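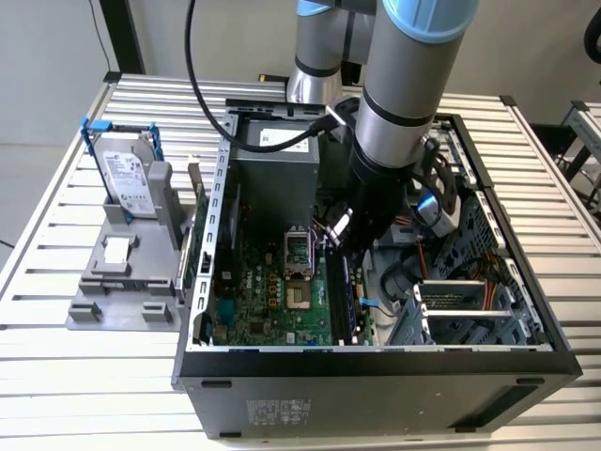 *A desktop tower on its side with the side panel off. The power supply is at the upper left, with the motherboard below it and the CPU socket open.*

A **tower case** is an upright enclosure for a desktop computer. It holds the motherboard, power supply, drives, cooling parts and any expansion cards, and it is taller than it is wide when standing in its normal position. Most service work is done with the case lying flat and one side panel removed, so that the motherboard faces up.

Towers are sold in several sizes, usually called mini, mid and full. The names are loose, and one maker's mini tower can be larger than another's mid tower. Office machines from large manufacturers tend to be at the small end of the range.

## Construction

The body of a tower, called the chassis, is usually folded and riveted sheet steel. Some more expensive cases use aluminum. The front is normally covered by a plastic bezel that clips on and carries the power button, indicator lights and a few connectors.

The motherboard is fixed to a flat inner wall known as the motherboard tray. It does not touch the tray directly. Short metal posts called standoffs hold it a small distance away so that the solder joints on the back of the board cannot short against the metal.

The rear of the case has openings for the power supply, the port cluster of the motherboard and the expansion cards. Each expansion slot has its own narrow opening, closed by a metal strip called a slot cover. Slot covers may be solid or perforated. Perforated ones let air through while keeping the holes small enough to limit radio interference.

### Side panels

One side panel is made to come off. On home-built machines it is commonly held by two thumbscrews at the rear edge and slides backward. Office machines more often use a latch or a lever, and the panel tilts out from the top. The opposite panel is sometimes removable as well, which gives access to the back of the motherboard tray and the cables behind it.

## Internal parts

### Power supply

The power supply unit, or PSU, is a metal box that converts household current to the low voltages used inside the computer. In older and smaller towers it sits at the top rear. Many newer cases for home builders place it at the bottom, where it draws air through a filter in the floor.

A bundle of wires leaves the unit and divides into separate connectors for the motherboard, processor and drives. A label on the housing gives the output ratings. The unit is replaced whole, and the housing should not be opened, as capacitors inside can hold a dangerous charge after the cord has been pulled.

### Motherboard

The motherboard is the main circuit board. It carries the processor socket, memory slots, expansion slots and drive connectors. Boards sold on their own follow published size standards, the most common being ATX and the smaller microATX. Large manufacturers sometimes use boards of their own shape, with the company name printed on them, and these may not fit another maker's case.

Green was for many years the usual color of the board surface. The color comes from the solder mask, a thin protective coating, and has no effect on how the board works.

### Processor socket

The processor, or CPU, sits in a square socket. In the type called a land grid array, the contacts are in the socket and the underside of the processor has flat pads. A metal bracket closes over the processor and is held down by a lever.

The contacts in this kind of socket are very fine and bend easily. A new board is shipped with a plastic cap over the socket. When a processor is taken out for any length of time the cap is put back, and technicians avoid leaving the socket open while they work on other parts of the machine. A bent contact can sometimes be straightened under magnification, but the board is often written off.

The older pin grid array has the pins on the processor. Sockets of that kind have no retention bracket, and the processor is gripped by the socket itself when the lever is lowered.

### Memory

Memory modules are narrow circuit boards that stand on edge in long slots near the processor. A notch in the lower edge keeps the module from being fitted the wrong way around. A latch at one or both ends of the slot swings in as the module is pressed down and holds it in place. Slots and latches are often colored to show which should be filled first, though there is no common color code between makers.

### Cooling

Air enters at the front of most towers and leaves at the rear. The processor has a metal heat sink, with a fan either mounted on it or placed nearby. Many office towers use a plastic shroud, a shaped duct that guides air from a fan across the heat sink. The shroud can usually be removed or swung aside without tools, and it has to come off before the processor can be reached.

Smaller heat sinks may be fitted to other chips on the motherboard. The power supply has its own fan.

### Capacitors

Small upright cylinders on the motherboard are capacitors. They smooth the supply of current, and many of them stand close to the processor socket. Failed ones may bulge at the top or leak, a fault seen mainly in boards built in the early 2000s. Solid polymer capacitors, which became common later, are much less likely to fail this way.

## Opening a tower

The usual order of work is as follows.

1. Shut down the computer and pull the power cord.
2. Hold the power button for 10 seconds to drain what charge remains on the board.
3. Disconnect the monitor, keyboard and other cables.
4. Lay the case on its side with the removable panel up.
5. Release the latch or screws and take off the panel.
6. Touch bare metal on the chassis, or put on a grounding strap, before handling any part.

Static electricity can damage memory and processors without leaving a visible mark. A grounding strap is connected to unpainted metal. Carpeted rooms and dry winter air make static worse.

Case screws come in two common threads that look much alike, and a screw forced into the wrong hole will strip it. Repair shops keep the two kinds in separate trays.

## Taking a tower apart

Expansion cards and cables are removed first, followed by the cooling shroud and heat sink. The thermal paste between heat sink and processor hardens with age, and the two can stick together. Running the machine for a few minutes beforehand softens the paste. A slight twist is then safer than a straight pull, above all with a pin grid array processor, which may otherwise come out of its locked socket.

The processor is lifted straight up by its edges. Memory modules are freed by opening the latches. The motherboard comes out last, after its screws have been removed and the small front-panel connectors have been pulled off. On boards with a standard layout these connectors are separate and easily mixed up, and a sketch or note made beforehand saves time later.

In *Desktop Repair for the Small Workshop*, Merja Rautiainen and Nicanor Carretero give 11 minutes as a fair time for stripping an office tower down to the bare chassis. Their figure leaves out drives held by rivets.

## Reuse and recycling

Office towers are replaced in large batches, and many are still in working order. Refurbishers test the memory and power supply, replace the drive, clean the fans and sell the machine again. The workshop run by Perrine Hoarau in Piltport handled almost 400 towers in its first year, of which 370 were sold whole and the rest broken up for parts.

A tower that cannot be repaired is sorted by material. The steel chassis goes to scrap metal. Circuit boards are kept apart for the gold and copper they contain, and processors and memory are often sold separately by weight. Plastic bezels and shrouds have little value and are recycled only where the type of plastic is marked. The coin-shaped battery on the motherboard must be taken out before the board is shredded.

## See also

- Computer case
- Land grid array
- Motherboard form factor
- Power supply unit
- Electronic waste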